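Notebook, bench side, Clumamside workshop
Saturday, August 29, 2026
In today: me (Fadime), Kaan until lunch, Nazmiye on and off

Quiet day with the phones off, so I finally got to write up where we are with the case line. Short version: I'm very pleased!

The feeder has now done its second full week on the Wuria cases. Target was 100 a shift and we've been hitting it without anybody staying late. What I like best is what has dropped off the bench. The screw sorting has gone. The barcode labels have gone (Kaan still has the old label gun in his drawer, I think he misses it). The lifting from the low pallet has gone too, and Nazmiye told me on Tuesday her shoulder is better than it's been since spring. I'd put that ahead of the output figure if anyone asked me.

What hasn't gone is anything with a hinge or a lid. We talked about this a lot over tea. The feeder is lovely with things that arrive the same way up every time, and lids don't. They swing, they sit at whatever angle they fancy, and clear plastic throws the light back. So lids stay with us for now, and they've become the interesting part of the job. Kaan spent most of the morning on them and came back with a page of notes on where to take hold. His favourite is close to the hinge side, then let the rest follow. Mine is the free corner. We tried both, argued, and wrote both down. Orhun can be the judge when he's back.

Glossy panels, same story. Ertuğrul's view is that a machine will get there eventually, but that somebody has to work out first what "handled properly" means, and the people who've had their hands on these for years are the ones to ask. I agree with him, and I'd add that it's quite nice being asked. When the Hiebert conveyor went in, we found out from the invoice.

Changes to how we work, so it's written down somewhere:

- Feeder checks are at the start of shift and after break. Whoever does the check signs the sheet. Initials are fine.
- We swap between feeder and lids after break. Nazmiye's idea, and a good one. Watching the feeder all day makes you go a bit glassy.
- If it stops, you stop. Clear it, restart it, write the reason. No racing it by hand to make up the number.
- 17 stops logged this week, nearly all bent trays. Batch from Cuddale is the worst. I've put the bad ones under the stairs, please don't put them back!!
- 20 minutes at the end of Friday for going through the stop log together, everyone, paid time. Ertuğrul has agreed to this in writing.

Pay grade question: still open. Kaan asked whether running the feeder counts as setter work, and I said I think it should. Ertuğrul is taking it up and wants an answer by October. I've told him I'll keep nagging.

One grumble for balance. The feeder beeps when it's happy and beeps when it's not, and they're nearly the same beep. Orhun reckons he can change one of them. Yes please.

Lids and panels:

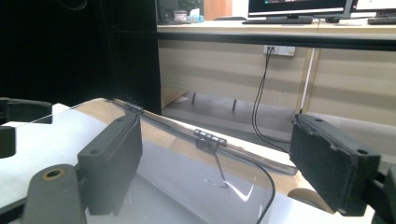
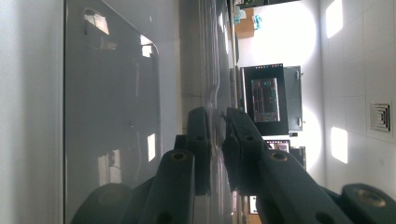 First one, clear lid on its two grey hinges. Second one, the glossy grey panel, see how much of the room it reflects.

To do: ask Cuddale about new trays. Print fresh check sheets. Get Kaan's lid notes typed up before his handwriting defeats us all.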